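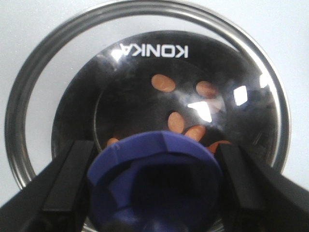

# Menaje de cocina Tillby – ficha del conjunto

Tillby es una colección de registros sobre menaje y pequeños aparatos de cocina, con notas de uso, limpieza y guardado. Reúne 805 fichas de texto, cada una dedicada a una pieza o a una tarea corta. Una parte trata de superficies oscuras y brillantes rodeadas por un aro metálico, que dan bastante trabajo al anotar: el negro devuelve los reflejos casi como un espejo y las piezas pequeñas se confunden con ellos. Las piezas ovaladas de color naranja, parecidas a cacahuetes o alubias, se separan bien del fondo salvo donde un brillo las aclara, y en ese caso se anotan igual, con la marca `reflejo`. La marca KONKA, en letras blancas sobre el negro, se transcribe en el campo `texto` en su orden normal de lectura, aunque aparezca invertida.

2021-04-26 – Equipo de documentación de Tillby

Usamos cookies propias para recordar el idioma de la página. Aceptar | Configurar

## Contenido

El conjunto se divide en 9 carpetas, por tipo de tarea:

- `recoger`: retirar piezas sueltas de una superficie o de un recipiente.
- `clasificar`: separar por tamaño, color o uso.
- `guardar`: cajones, estantes y botes.
- `servir`: paso de alimentos de un recipiente a otro.
- `limpiar`: paños, esponjas y secado.
- `aparatos`: placas, hervidores y básculas.
- `vajilla`: platos, cuencos y tazas.
- `cubiertos`: incluye cucharones y espátulas.
- `varios`: lo que no encaja en las anteriores. Conviene revisarla a mano.

De las 805 fichas, 400 llevan anotación completa. Las demás tienen solo título, carpeta y materiales. En `aparatos` quedan 90 fichas pendientes de segunda revisión, casi todas por dudas con el texto impreso en mandos y superficies.

## Campos de cada ficha

| Campo | Qué contiene |
|---|---|
| `id` | número de ficha, sin ceros a la izquierda |
| `carpeta` | una de las nueve anteriores |
| `objeto` | nombre común, en singular |
| `material` | solo si se reconoce; en caso de duda, vacío |
| `color` | color dominante y, si hace falta, un segundo |
| `texto` | letras o números legibles |
| `visibilidad` | `completa`, `parcial` o `reflejo` |
| `nota` | texto libre, máximo dos frases |

El campo `objeto` admite nombres con duda. Si una pieza puede ser un cacahuete o una alubia, se escribe `cacahuete/alubia` y no se elige. Lo mismo vale para las piezas de juguete que imitan alimentos: si no se sabe si son de verdad, se deja el nombre del alimento y se añade `posible imitación` en la nota.

## Criterios de anotación

Una pieza tapada en parte por otra se anota como `parcial`, por poco que asome. Los brillos no se anotan como objetos. En el acero pulido son alargados y siguen la curva del borde; en las superficies negras aparecen también como manchas blancas sueltas, algunas de tamaño parecido al de una pieza pequeña. En las primeras fichas se colaron varias de esas manchas con el nombre de `grano` o `arroz`. Están corregidas desde la versión de enero.

Para los colores usamos nombres corrientes: naranja, salmón, morado, gris. No hay códigos. Dos anotadores pueden escribir salmón y naranja para la misma pieza y las dos respuestas se aceptan.

El borde de un recipiente se anota como parte del recipiente. Si solo se ve el borde y no se sabe de qué aparato se trata, se pone `aro metálico` y se deja la carpeta que corresponda a la tarea.

## Procedencia

Las fichas se redactaron en dos cocinas de prueba, Drurach y Tumport. La de Drurach tiene encimera clara y luz de techo fija; la de Tumport, ventana, por lo que los reflejos cambian según la hora. El campo de origen se retiró en la última versión porque estaba incompleto – quien lo necesite puede recuperarlo del archivo `origen_antiguo.csv`, con huecos.

La herramienta de anotación es Dewan. Exporta en CSV y en JSON. El CSV usa punto y coma como separador y codificación UTF-8. En el JSON, los campos vacíos salen como cadena vacía y no como `null`.

## Limitaciones conocidas

- Hay pocas fichas de vidrio transparente.
- Los nombres de utensilios son los usados en España. Faltan variantes de América.
- `servir` y `recoger` se solapan en los casos en que las piezas pasan a un cuenco.
- No se registran pesos ni medidas.

## Uso

El conjunto puede utilizarse para docencia y para pruebas de clasificación de texto. No sirve como guía de seguridad de aparatos de cocina ni sustituye a las instrucciones del fabricante. Las marcas que figuran en el campo `texto` se transcriben tal como se leen en los objetos y pertenecen a sus titulares.

Las correcciones se envían indicando el `id`, el campo y el valor propuesto. Una corrección por línea, por favor.

© Tillby | Contacto | Aviso legal | Volver arriba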